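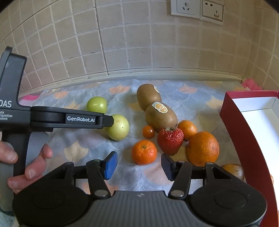

Food Handling Basics, Unit 3: Sorting and Packing Mixed Fruit
Instructor: Marichka Semeniuk
Dullham Adult Learning, kitchen room

Before you start
Wash your hands and dry them. Spread the fruit out on the table so that no piece sits on top of another. Keep the box open and within reach.

Sorting
Sort by firmness first, then by size. Color is a poor guide with apples, as a pale green one may be as ripe as a bright green one. Press kiwifruit lightly near the stem end. If it gives a little, it is ready to eat and should be packed last.

Citrus is easy to mix up. A navel orange has a small second fruit at the blossom end and thick peel. Mandarins and tangerines are smaller and peel by hand. For this unit, put both in one group.

Packing order
Apples and large oranges go on the bottom.
Small citrus goes next, in the gaps.
Firm kiwifruit follows.
Cherry tomatoes, ripe kiwifruit and strawberries go on top, in a single layer. Leave the green caps on the strawberries.

Do not wash fruit before packing. Stickers stay on until the fruit is washed for eating.

Storage
Apples give off ethylene and will soften kiwifruit kept beside them. If the box will stand for more than 2 days, pack the apples separately. Strawberries go in the refrigerator the same day.

Homework
Read the Symonenko handout, pages 2 and 3. Write down your own packing order for a box of 10 pieces. Bring it to the next class. Questions about missed classes go to Severyn Polishchuk.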